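Gripper trials on the assembly bench: where we've got to

Two arms, one flat-pack table, and a lot of dropped legs
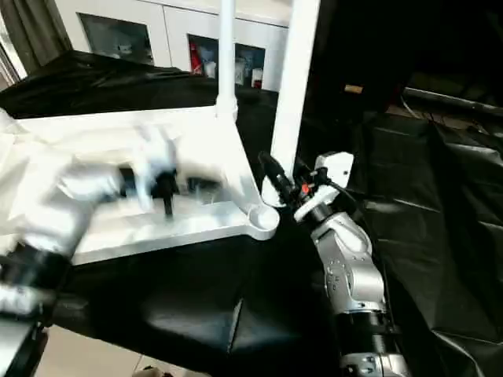

The Gamasholm workshop has spent most of July comparing two sets of gripper fingers on the two-arm bench. Members who came through at the last open night saw part of it, and a few asked for a proper write-up, so this is a summary of what was tried and what we plan to do next.

The job itself is simple for a person. Take a small piece of furniture, hold the panel steady with one arm and fit a leg into its socket with the other. We picked it because it needs both arms at once and because the parts are smooth, light and easy to knock out of place. A part that is bolted down tells you very little about a gripper.

Dwight Fraser ran the first set, the straight Plilline fingers that came with the original order. They close evenly and they are easy to program, but the pads are hard and the contact patch on a round leg is very small. Out of 30 attempts, 15 ended with the leg seated in the socket. Most of the failures were the same: the leg touched the rim of the socket, rotated in the fingers and came in crooked. Slowing the approach helped a little. Squeezing harder did not, and it left marks on the finish.

The second set is the angled Fehr fingers. Marthinus Mofokeng fitted these and redid the tool offsets, which took most of an afternoon because the tips sit further forward and the old values put them into the panel. The angle gives the wrist more room when it is working low over the panel, and the camera gets a better look at the socket on the way in. With the straight fingers, the leg blocked the camera's view over the last few centimetres and the controller was working from its last good reading.

We haven't finished a full set of attempts with the Fehr fingers, so there is no fair number to print yet. The early runs have been steadier on the leg and worse on small fasteners. The tips don't quite meet at the very end of the stroke, and anything peg-sized tends to slip out. Dwight has cut some thin rubber pads to close the gap and we will test those before deciding anything.

Lighting gave us more trouble than expected. White parts under the overhead fluorescents wash out badly, and the edge of a socket can disappear altogether at some angles. A dark covering under the work makes the outline of the panel much easier to pick up, but a glossy one throws highlights wherever it creases. We have asked for a few metres of matte black cloth. If anyone has an offcut at home, bring it in.

On the controller side, both arms are now running from the Faltider box, and the delay between them is short enough that we have stopped noticing it. Before the change, the holding arm would sometimes let go before the other had finished pushing. The logs now go to the shared drive in one file per run, labelled by finger set. Please don't rename them.

Still to do: 4 more sessions with the angled fingers, including the padded tips, then a repeat of the straight set using the new lighting so the two can be compared properly. We would also like to try a leg with a wider diameter.

The bench is booked from 2 pm on trial afternoons. You are welcome to watch, but keep behind the yellow line while the arms are powered and check with Marthinus before moving any parts. Finger drawings and the revised offsets are in the grey binder beside the controller.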